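Sticker tags on plastic blocks keep peeling or won't read – what am I doing wrong?

Posted in Workshop & Craft Help
Tags: labels, markers, adhesives, storage

Marek_in_the_basement

Hi all. I've been slowly putting together an inventory setup for my shop, where every storage block on the shelf gets one of those square black and white tags (the chunky kind, like a QR code that lost most of its squares). You point a phone at the shelf and it tells you which block is which. I got the idea from a guy at our local maker space, Czesław Piątek, who has his whole fastener wall done this way and it's kind of beautiful.

So I printed 24 tags on regular sticker paper from the office store and stuck them on white plastic blocks. Three problems so far:

The corners lift. Not all of them, but enough to bug me. I wiped the blocks with a dry rag first and pressed the tags down hard with my thumb.

Some tags only read if I'm standing right over them. From across the bench, at a low angle, I get nothing.

Tag 3 and tag 17 get mixed up now and then, or at least the app shows me the wrong bin when I scan them. I have no idea if that's the tags or the app. The app is called Lostum and the manual is one page long.

I'd like to get this sorted before I print the rest, because the full set is going to be 74 and I'm not peeling all of those off again. Paper, vinyl, paint them on? I'll take any opinion.

shelf_life_Dana

Oh, I've been down this road! I run the supply room for a community theater and we tagged pretty much everything that holds still. Let me go through yours in the order you asked.

Lifting corners: a dry rag isn't going to do it. New plastic often has a slick film on it and your thumbs add more. Wipe the face with rubbing alcohol, let it dry all the way (go get a coffee), then put the sticker on and rub it down with the back of a spoon, center first and then out. Snip the tiniest bit off each corner too – a sharp corner catches on sleeves, a rounded one doesn't. Just stay out of the black part when you trim.

And switch to matte vinyl. Paper soaks up whatever's on your hands and goes fuzzy at the edges. I used Nornel matte sheets for the last batch and I've had no complaints, but any matte white vinyl that your printer will take should be fine. Don't go glossy. I did glossy once and under the work lights it was hopeless.

On the low angle thing, bigger tags help more than anything else you can do. A tag that looks perfectly square from above squashes down into a trapezoid when you see it from the side, and then all those little cells get squashed with it. Add a bit of blur and a bright white block bouncing light back at you, and the app has a lot less to chew on. I mean something like this:

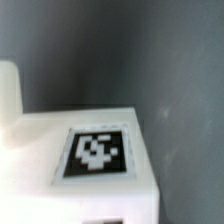
Square tag on a white block, seen at a slant. Notice how soft the cell edges get.

You can still pick out the pattern there, including the one lone white cell sitting off to the right of the main shape. But those little separate cells are what I'd worry about first if you make the tag any smaller or back up any farther. Leave a plain light border all the way around the black, too. If you cut right up to the black and then stick it on something dark, the app has a hard time finding where the tag starts.

I'd also turn your lights down a notch or move the lamp off to the side. White plastic blows out really fast, and my first instinct (more light!) made everything worse.

For the mix-up, print 3 and 17 again, large, on plain paper, and scan them flat on the table. If they read right every time, it was your stickers. If they still get swapped, go look at the list in the app, you may have typed the bins in backwards. Ask me how long it took me to find that one in mine.

old_bjarnason_drill

Just paint them. Cut a stencil, black enamel, done. Mine have been on since I moved into this garage.

pinwheel_k

I wouldn't paint 74 of these by hand, sorry! Every one has a different pattern, so that's 74 stencils, and if one square bleeds into the next you could end up with a tag that won't read.

Dana's right about the alcohol and the matte vinyl. Two things I'd add. Check that your printer isn't set to "fit to page", mine was stretching everything a hair taller than it was wide and I only caught it with a ruler. And write the number in small pencil on the back of each block, so if a tag does come off you know which one to reprint.

I don't know Lostum at all. I use Sosura, and in that one there's a setting for which family of tags you printed. If yours has something similar, make sure it matches.

Marek_in_the_basement

Thanks everybody. I checked the list and yep, 3 and 17 were typed in backwards. Dana, I owe you a coffee. Redid six blocks tonight with alcohol and the spoon, still on the old paper, and I've ordered matte vinyl for the rest. Going to bump the size up too. The lamp is now on the other side of the bench and my wife wants to know why.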